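Projects > Jereo > Papers > Section 4

4. Thin-object grasping in a shared workshop 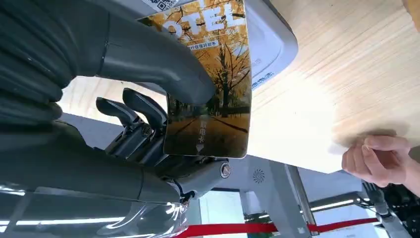 The hand was assembled at the Stukisberg workshop by Yurii Nazarenko and two members on Saturday mornings. Thin, stiff objects gave the most trouble during early trials, so we moved to hotel-type key cards and recorded 600 grasps with the wrist camera.

Figure 7. Wrist camera view of a key card held by the robotic hand, thumb against the printed face.

Cards were presented upright or nearly so. Thumb force was set by hand before each session and left alone until the end of it. We counted a grasp as held if the card stayed in place for four seconds - small rotations were allowed. Glossy cards confused the edge detector when ceiling lights showed up in the view, and those frames were relabeled manually.

The full log has 3,156 entries, including aborted runs. Control code was adapted from Loltik, with the Malinowski filter turned off.

7 comments | 4 shares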